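课程项目报告：机械臂摆放餐具任务的控制与规划软件

作者：Thérèse Doucette
小组：Uritz 组（共两人）

一、项目目的

我们的项目叫 Flenditz，是一个小的软件，用来控制机械臂在白色桌面上拿取和摆放餐具。硬件是实验室已经有的，所以我们主要的工作是写感知、规划和控制三个部分，还有一个看日志的工具。我在本报告里主要写感知和规划，控制部分由我的同学写在另外一份报告里。

二、系统结构

程序分成 11 个节点，节点之间用消息通信。腕部相机的图像先进入感知节点，得到每个物体的轮廓和主轴方向，然后规划节点选择一个抓取姿态，最后控制节点执行。中间的消息格式我们改过两次，第一次没有放时间戳，结果图像和关节角度对不上，抓取点总是偏到一边。

三、感知

一开始我们用颜色来分割物体。这个方法对托盘很好用，但是对勺子不好，因为勺柄和勺头的颜色不一样，程序会把一把勺子当成两个物体。后来我增加了一个合并步骤：如果两个区域相邻，并且主轴方向的差小于一个阈值，就认为它们属于同一个物体。

训练和调参数用的图像大约 900 张，都是用腕部相机拍的，由我手工标注。标注工具是从课程助教的 Gil 脚本改来的，我加了快捷键和撤销功能，标注的速度快了很多。

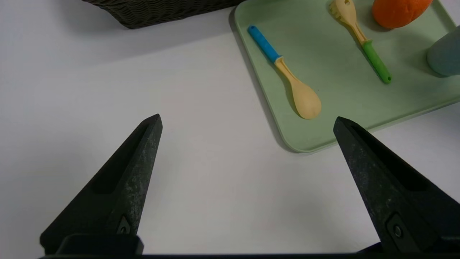

夹爪的两个手指总是在图像的下方，所以必须先做一个遮罩，否则感知节点会把手指也当成细长的物体。遮罩最初是固定的，可是手指张开的宽度会变化，固定的遮罩就不够准确。现在的做法是读取夹爪的开度，再从一个查找表里取出相应的遮罩。

四、规划

对细长的物体，规划节点让两个手指的连线垂直于主轴，抓取点选在柄上。靠近托盘边缘的时候，手指可能会碰到边框，所以我把边框当作障碍物放进碰撞检测里。只在图像里露出一部分的物体，程序不直接抓取，先移动相机，等看到完整的轮廓以后再计算。

规划一次平均需要 430 毫秒。大部分时间花在碰撞检测上，我试过把网格简化，时间变短了，但是托盘圆角的地方误差变大，所以最后没有采用。

五、遇到的问题

第一个问题是影子。桌面是白色的，托盘边上的灰色影子有时候被算进托盘的轮廓，使边缘向外移动几毫米。我换到另一个颜色空间以后情况好一些，光线暗的时候仍然会出错。

第二个问题是重启。控制节点重启以后，规划节点还保留着旧的目标，我们现在用一个状态编号来检查，编号不一致就丢掉这个目标。

六、下一步

我们想把程序搬到 Bristham 仿真环境里，做自动的回归测试，这样每次修改代码以后不用占用真实的机械臂。遮罩查找表现在还要手工生成，我打算写一个脚本，从夹爪的三维模型直接渲染出来。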